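The Plate That Won't Quit
Why I gave up on my good china and went back to stainless steel
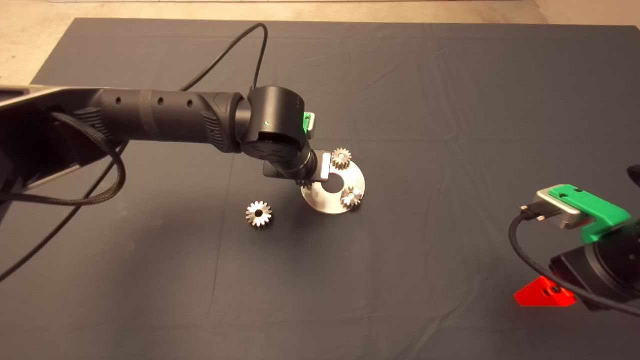
Issue 40, page 8

I own too many plates. I've got the wedding-style white ones with the thin gold rim (hand wash only, so guess how often they come out), a stack of speckled stoneware that weighs as much as a small dog, and four blue salad plates left from a set of six. And then there's the round stainless steel one, which I reach for nearly every single day!

I bought my first at Zerkico, a kitchen supply store in Ukent that mostly sells to restaurants but doesn't seem to mind people like me wandering in on a Saturday. I went for a colander. I left with a colander, a ladle I didn't need, and one steel plate from a bin by the register. A month later I was back for more.

What won me over was how little fuss they are. They stack flat, they weigh next to nothing, and when I dropped one down the basement stairs it made a noise like the end of the world and landed perfectly fine. Try that with stoneware.

They do have their faults. You can't put them in the microwave, and hot food makes the whole plate hot, so I learned to set mine down before spooning out the lentils. A knife and fork will squeal on them too. My house is mostly a spoon-and-bread kind of house, so I can live with it, but if you eat a lot of steak you might not.

Now, about the cloth. For years I set everything on a white tablecloth because that's what my family did, and steel on white always looked a bit like a hospital tray to me. Then I tried a big charcoal gray one and oh, what a difference. The metal suddenly has something to shine against. I don't iron it, either. A few soft wrinkles and the old fold lines look just right under a plain plate, and I'll argue that with anybody.

For washing, I use dish soap, a soft sponge and a towel right away, or you'll get water spots. Cloudy ones come back with a splash of white vinegar. Skip the steel wool. I ruined the shine on one that way and it's now the plate that lives under the fern.

If you're shopping, pick the plate up and press gently on the middle. The cheap ones flex. Look for a rolled edge with no sharp spots, and run a finger all the way around before you pay. Urketti, the secondhand place across the street from Zerkico, sometimes has older ones, scratched all over and lovely for it.

The gold-rimmed plates are still in the cupboard, by the way. I may get them down in August when my sister visits, though she's already asked for a steel one.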